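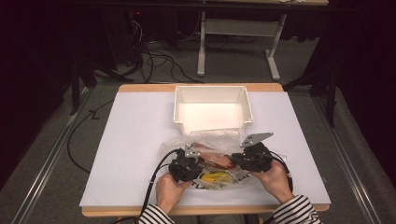
By Sérgio Neves
Filed under: Opinion, Home & Work
December

My sister asked me on Thursday when she could buy a robot that puts the groceries away. She has three kids and a fridge that looks like a landslide, so it wasn't idle curiosity. I write about this stuff for a living and I still gave her a mumbly answer, and I've been chewing on it ever since.

So let me try again. Not soon, and the reason is bags.

I mean it! Think about a piece of meat in a clear plastic bag and an empty white bin right behind it. You or I would have that done before we'd noticed we were doing it. For a machine it's a nasty little problem. The plastic is shiny and see-through, so a camera gets glare in one spot and sees straight through in the next. It folds differently every time you touch it. The meat slides around inside, so the thing you grabbed and the thing you wanted to move aren't quite the same thing. Pinch only the plastic and the weight swings. Pinch too hard and, well, somebody's mopping.

Right now the best way we have of teaching this is to have a person do the chore with the machine's kind of fingers. Two grippers, one per hand, flat metal where your fingertips would be, cables trailing off the table. I got to try a pair at a small outfit called Tetix last winter and I was terrible. I'd been so sure of myself, too. They gave me a bag of frozen peas and it took me 9 tries to get it into a tub, and I have decades of experience with peas. You find out fast how much work your fingertips do, all that tiny rolling and feeling and shifting (try opening a produce bag with two butter knives if you want the idea).

That afternoon changed my mind about a couple of things. I used to roll my eyes at the slow, fussy robot videos, the ones where it takes forever to fold a towel. Now I watch them with real respect. I've gone the other way on the slick ones. Flillik put out a clip this year of its kitchen arm, the Kioko, loading a dishwasher to music, and it's lovely, and every plate in it is the same plate. Show me the arm with a lasagna dish and a sippy cup and I'll get excited.

Shops and warehouses are further along, and I think people mix the two up. My cousin works at the Skimthorpe packing plant, where a machine drops sealed trays into cartons all shift long. It's great at it. But the trays are stiff and they all come down the belt facing the same way. When a soft pouch order comes in — 300 pouches, say — they switch the machine off and 12 people do it by hand, grumbling.

I don't think it's hopeless, far from it. Somebody patiently moving food around with metal fingers, over and over, strikes me as a much better bet than another glossy launch party. I'd just like the companies to talk about it that way. Tell my sister which bags it can handle and which ones it drops. She'd probably still buy one, if it could do the cans.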